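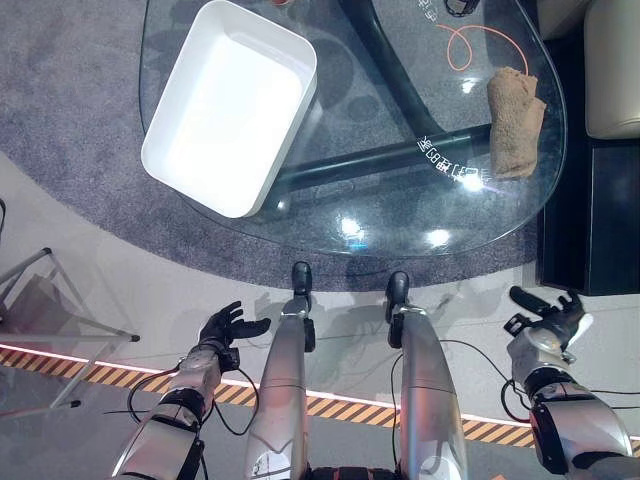

Imogen Crabtree writes that her glass table looks clean at noon and filthy by evening, and asks whether the glass is wearing out. It is very unlikely to be. Low light crosses the surface at a shallow angle and picks out residue that overhead light does not. The usual residue is surplus detergent, and the remedy is to use less of it.

The method we use on the Harthorpe tables is as follows. Clear the top completely. Lift trays and cables; do not slide them, as grit under a plastic rim will mark the glass. Dust with a dry cloth. Mix 2 drops of plain dish soap into a bowl of warm water, wring the cloth well and wipe in straight, overlapping passes. Go over the surface again with clean water, then dry it at once with a terry towel. Keep one towel for glass only and wash it without fabric softener, which leaves a film. Roll it for storage so that it does not take a hard crease.

Printed lettering needs separate treatment. Find out first which face it is on by running a fingernail across it. Print on the underside can be ignored when cleaning the top. Print on the upper face should be wiped with water only, and no scraper should go near it. Members have asked about Hiltier glass spray. We have tried it on unprinted tops and found no fault with it, but have not tested it over print.

Metal frames under clear tops collect dust on the crossbar, and the dust shows through. Wipe the frame before the glass, working downward, and dry the joints.

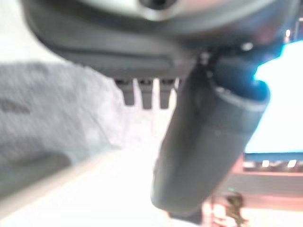

Could you say something about the carpet as well, another reader asks, given that every drip from the table ends up in it? Spray the cloth and never the tabletop, and most drips are avoided. Where cleaner does reach the pile, blot with a damp white cloth, then with a dry one, and leave it for 30 minutes before walking on it. Do not rub. Vacuum in two directions, paying attention to any curved edge, where a wide floor head tends to ride up and miss a strip. Use the narrow nozzle there.

Carpets under heavy tables should be checked for dents each October. Lift the table with a second person holding the frame, not the glass, and move it 20 cm if the room allows. A dent that remains after a week can be dampened lightly and raised with the fingers.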